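Clurkulcombe Paper Conservation Workshop
Notebook entry, April 16, 2021
Entered by M. Imai

Subject: Wheat starch paste, batch 123, and lining trials for the Triltell ledgers

Batch 123 was cooked this morning in the double boiler with deionized water at the usual proportion. The paste cleared later than batches made in January and was held at temperature until it pulled cleanly from the spoon. It was cooled under a layer of water and passed through the horsehair sieve twice. The second pass left a few small lumps, which were discarded. Texture after sieving was acceptable for lining but too stiff for tissue repairs, and a portion has been thinned in a separate jar. Both jars are labeled and stored on the lower shelf of the refrigerator.

The new starch is from the Idesis order. The previous supply was finished in January. Colleagues should note that the Idesis starch settles quickly during soaking and needs to be stirred again immediately before heating.

Lining trials were carried out on blank offcuts from ledger 734. Three weights of kozo tissue were used. The lightest gave good drape at the fold but cockled along the short edge when dried between blotters. The middle weight dried flat and is the present preference. The heaviest was too strong for the original sheet and pulled at the margin. No further work with it is planned.

The iron gall entries on pages from ledger 734 remain a concern. Spot tests with the indicator strips were positive for free iron at two locations on the first leaf and negative on the second. Aqueous treatment of inscribed leaves is therefore suspended until the full section has been tested. Offcuts may still be used for paste trials.

Ledger 555 has been collated and returned to its box. The spine linings are animal glue over coarse linen and will need a poultice before lifting. A short trial with methylcellulose is proposed for the tail panel.

Humidity in the drying room was above the target range during the afternoon. The Fukuda dehumidifier was emptied and restarted. The felts should be checked before they are used again.

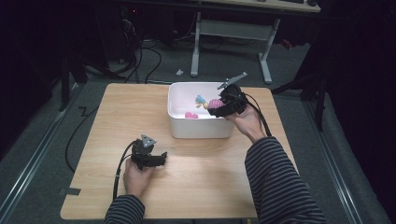

Outstanding: finish the strip tests on ledger 734, reorder blotters, and compare the thinned portion of batch 123 with methylcellulose on a torn corner. M.I.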